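Hundholm table set: README

Table layouts and small play-food items, sorted by grid cell. Maintained by Essam Abdel Rahman.

Layout
The work surface is brown kraft paper marked into cells with dark blue tape. A light wooden box with drawers stands at the far end. Cells are named by column, then row.

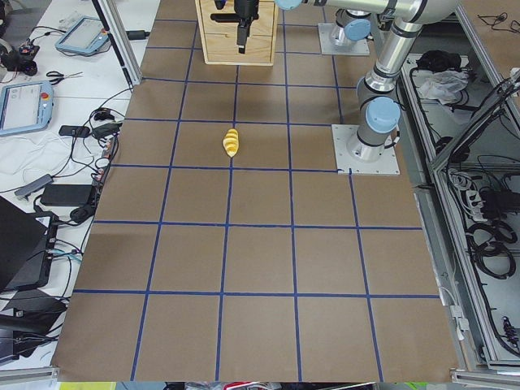

Items
Listed in items.txt under plain names. Anything yellow and twisted goes under "small yellow" until someone settles on a better name. The toy bread roll has a white wavy line on top and is filed as "bread, iced".

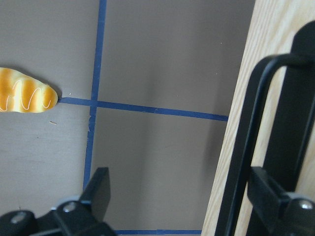
Names are lower case, with no plurals. Items lying on a tape line are given both cells, nearest first.

Counts
Records: 3139
Checked by hand: 3076

Last edited Tuesday, December 11, 2018.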